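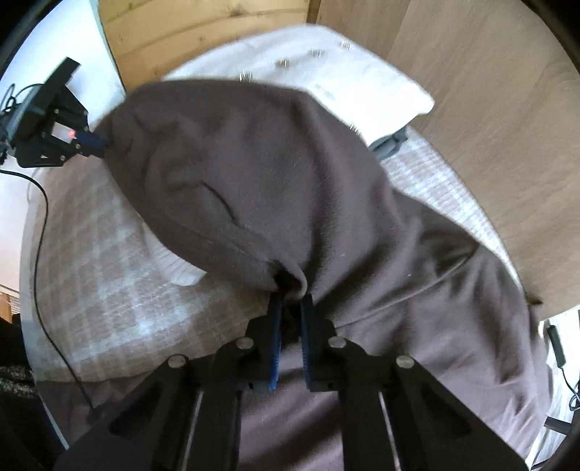

发件人：Anju Gautam
收件人：Tistberg 合唱团邮件列表
日期：2018年7月6日
主题：回复：夏天到底练不练那首长的

大家好！

Evelien 的信我昨晚就看到了，本来想马上回，结果一打开谱子就忘了时间，等想起来已经半夜。先把她的话贴在下面，省得大家往回翻：

> Evelien Smits 写道：
> 各位，我看了一下秋天的曲目，还是有点担心。那首长的一共12页，我们四月份试过一次，到第七页女低就散了，男高那边也不太稳。夏天好多人要出门，能来的人凑不齐四个声部，我怕练了也是白练。要不要先放一放，把两首短的磨好？另外 Arketti 那边问我们还用不用他们的排练厅，涨到每次85了，我还没有回话。
> 还有，谁手里有带钢琴伴奏的那版谱子？我这份缺了最后一张。
> Evelien

好，我一条一条说，说乱了请见谅。

先说长的那首。我不赞成放。四月那次散掉，我就站在女低里面，散的时候我自己也是帮凶之一（第七页第二行那个降号，我到现在看见它还紧张）。可是那天我们是拿到谱子就从头往下唱，中间一次都没停，Nicanor 在钢琴那边弹得飞快，我们在后面追。换谁都得散吧？后来我跟 Pramila 两个人单独把第七页拆开唱过，先只念节奏，再用“呜”唱音高，最后才加词，一个晚上就顺下来了。我们俩都不是识谱特别快的人，Pramila 到现在还要在谱子上用铅笔写数字呢。

所以我的想法是，夏天不合练，分声部练。每个声部自己找时间，两三个人也行，只啃第五页到第八页，前面和后面大家其实都会。男高如果人实在少，Vasilică 说他愿意录一份慢速的，他已经录了开头一段发给我听了，速度慢得像在散步，特别好用！我跟着唱了好几遍，连女低的部分都被他带准了。等他录全了我请他发到列表里，附件要是太大就分两封。

再说换气。这个是我最想说的，因为我觉得我们散掉有一半是憋死的。那首曲子的长句子，作曲的人大概以为合唱团员都是鲸鱼。我们现在是谁憋不住谁吸，听上去整排人同一个地方断掉，像楼梯少了一级。应该提前分好：同一个声部里，挨着的两个人不要在同一个地方换气，各自在谱子上画勾。吸完气回来的时候要轻，从很小的声音混进去，别一回来就“啊”地一下。我以前待过的团管这个叫“偷气”，那位老师要求我们永远不要在小节线上偷，要在长音的肚子里偷，元音唱到一半的时候最不容易被听出来。刚开始会觉得自己在作弊，习惯了就好。

词的问题也顺便提一句。第六页那几个辅音，大家收得七零八落，尤其是句尾的 t，一个人先收，后面跟着一串，像下小雨。请都写在谱子上：收在第四拍上，看指挥的手，别看谱。看谱的人永远比看手的人晚半拍，我自己就是那个晚半拍的人，所以现在我逼着自己把每句最后三个字背下来。 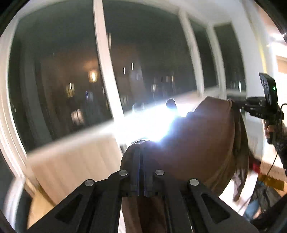
在家怎么练，好几个人私下问过我，尤其是住公寓、怕吵到邻居的。我也住公寓，墙薄得很，隔壁咳嗽我都知道是哪一种咳嗽。白天没空的话，晚上也能练，只是别放开嗓子。我的办法是先哼鸣，嘴闭着，牙齿松开，把第五页整个哼一遍，再用气声念词。封闭的阳台其实是个不错的地方，外面天黑透了，窗格子黑黑的一片，人反而容易专心，也没有电视在旁边勾引你。要注意的是玻璃会把声音弹回来，你会觉得自己比平时响，别因为这个就往回缩，气息还是要撑住。哼完再小声唱两遍，二十分钟就够，天天有一点，比周末一口气唱三个小时强得多。

还有人问要不要戴耳机跟录音。可以，但只戴一边，另一只耳朵留给自己。两边都戴上，你会以为自己唱得跟录音一模一样，然后拿掉耳机……算了，我不说是谁，反正是我。

热身我也啰嗦两句。Nicanor 每次带的那套从低往上推半音的，对高音声部很好，对我们女低其实有点亏，推到后来我们都在陪跑。在家的话，女低和男低请从中间往下走，五个音下行，用“mo”，走到觉得声音要散了就停，别硬压。硬压出来的低音自己听着很过瘾，旁边的人只听得见漏气。嘴唇打嘟噜也行，打不起来的用两根手指托住脸颊，一下就起来了。

排练厅的事。85一次我觉得有点贵，可是那里的钢琴是准的，这一点我们吃过亏，大家还记得 Patrício 楼上那台吧，中央C旁边那个键按下去就不肯上来，Nicanor 弹到那儿就用左手去抠它。我查了一下手头的记录，团费还剩200，够租两次，再多就要重新收了。我的建议是夏天一次都不租，分声部练谁家方便去谁家，把这两次留到开季以后合练用。Evelien 你先别回绝他们，问问能不能给我们留着傍晚那个时段。要是他们非要现在就定，你告诉我，我去打个电话，我跟前台那位还算说得上话。

谱子：带伴奏那版在我这儿，全的，最后一张也在。我今天扫好了，有几页有点歪，凑合能看。我把它放到 Plarnuvex 上那个老文件夹里了，密码还是以前那个，忘了的单独写信问我，别在列表里问，上次有人直接把密码发给了全体，后来改了两回大家都糊涂了。打印的时候请选双面、短边翻页，选成长边的话第二面是倒着的，我就是这么废掉了一整份。

另外，两首短的我没意见，该磨就磨。第二首结尾那个渐弱，我觉得我们现在是“渐渐没气”，音高也跟着往下掉。试试越弱的时候嘴里空间越大，想着往上提一点点，眉毛可以跟着动，不好看没关系，反正台下灯一关也看不清我们。Pramila 说她试过想象闻一朵花，对她管用，我闻了半天只想打喷嚏，各人用各人的办法吧。

最后请每个声部出一个人跟我说一声，你们打算什么时候凑，我好把时间排在一张表里，免得 Vasilică 一个晚上被三家同时叫去（他心软，谁叫都去）。女低这边就我来张罗，Pramila 已经答应了，还差至少两个人，你们自己知道我在说谁。下周我大部分时间在家，晚饭以后打电话都能找到我。

哦对了，四月那次有人把一个黑色的谱夹落在钢琴上，里面夹着两支铅笔和一张公交时刻表，一直在我这里。没写名字。谁的快来认领。

Anju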